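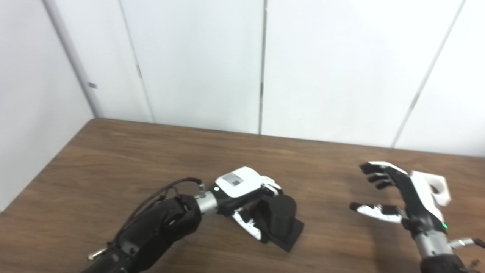
The Rornden bench bay is a wooden tabletop and a set of white wall panels, sold together as one small work area for handling and sorting parts. It is made by Wernix and supplied through Jidbridge. The bay goes into an existing room and does not need a fixed wall behind it. The top has a medium-brown, walnut-like grain, and its far edge meets the panels directly, with thin vertical seams between one panel and the next and a vertical aluminum strip near the center. Panels are available in white only. The order number for the complete bay is 3847.

## Tabletop

The top is delivered with the surface finished and the underside pre-drilled for the base. Grain varies between tops, and a replacement will not match the original exactly. Where two bays are to stand side by side, order both tops together and write "paired" on the order form so they are picked from the same batch.

The working width between the side walls is 1301 mm. Small parts can be set down anywhere on the surface, but Wernix recommends keeping the strip along the far edge clear so the joint with the wall can be wiped out. Use a damp cloth and mild soap. Solvent cleaners dull the finish, and dulled areas are not covered by warranty.

Scratches from sharp-cornered parts are treated as normal wear. A light scratch running with the grain can be filled with the repair stick in the spares bag – test it on the underside first.
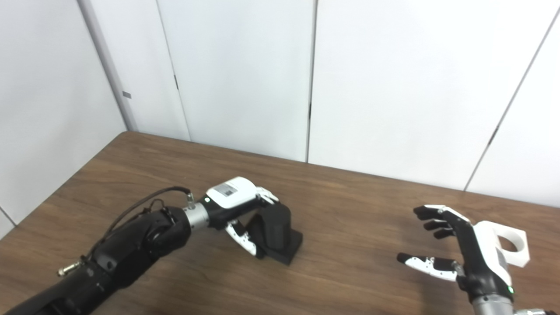 The repair stick is supplied in one shade. It darkens a little in the first few days, so apply less than looks right. Deep gouges need the top sanded and refinished, and this work can be done on site with the panels left up if the lower edge is masked.

## Wall panels

The panels stand upright and butt together along their long sides. They are smooth on the working face and can be marked with water-based pens. Permanent marker will leave a shadow even after cleaning.

Panels are fitted from the corner outward. The side wall goes up first, then the back wall. If the floor is uneven, level the base before any panel is fitted. A bay that has been leveled afterward usually shows a slanted or widening seam, and the only cure is to take down the affected panels and start again from the corner.

Individual panels can be replaced without removing the top. Rise above the tabletop is over 595 mm. Taller panels are not offered for this model.

## Handling parts

The Benkirane parts set is an optional extra for the bay. It contains plain shapes for practice in picking up, turning and setting down. The parts carry no markings and have no up or down side unless the shape gives them one. Black and white parts are both included. Against the brown top the black parts read clearly under most room lighting, and the white parts are easier to see over the wood than in front of the wall.
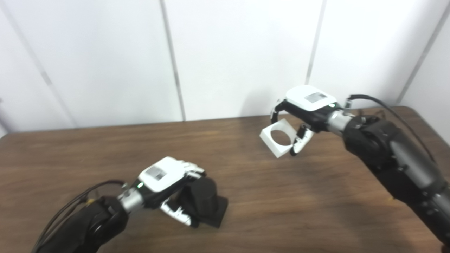 *Black upright cylinder on a square base, set on the tabletop.*

Parts with a square base should be put down flat, not dragged by a corner. The cylinder part is best held by its sides. If it is tipped, check the corners of the base before putting it back on the wood, as a chipped corner will mark the finish.

Parts with a through hole can be held at the outer edge or through the opening. The outer edge is preferred for placing, and the opening for hanging storage. Lost parts can be ordered singly.

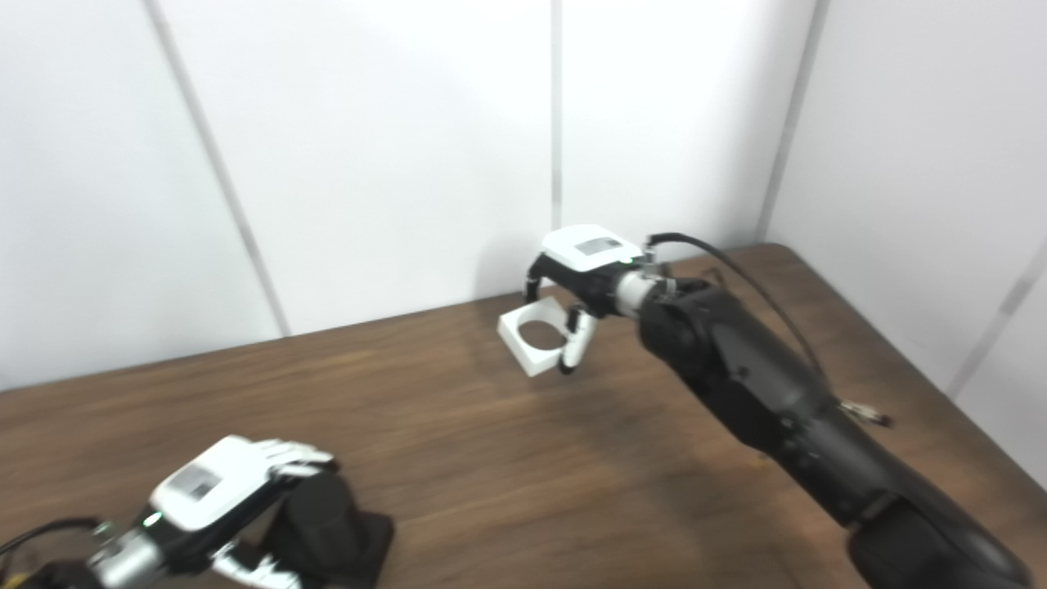
*White square part with a large circular hole, held above the wood. White panels at the back and right.*

## Ordering and delivery

- Complete bay, tabletop and white panels: order no. 3847
- Benkirane parts set: add "with parts" to the bay order, or order separately
- Replacement top: state the serial number from the underside
- Replacement panel: state side wall or back wall
- Spares bag: included with every bay

Lead time is 9 working days for a single bay. Paired tops take longer and are quoted on request. Delivery is to the ground floor, and the top should be carried on edge by two people.

Lamps, shelving and seating are not part of the bay. Bases are quoted separately to suit the floor and the working height.

Sheet revised 25 January 2019. Dimensions on earlier sheets were taken to the outside of the panels and should not be used for ordering.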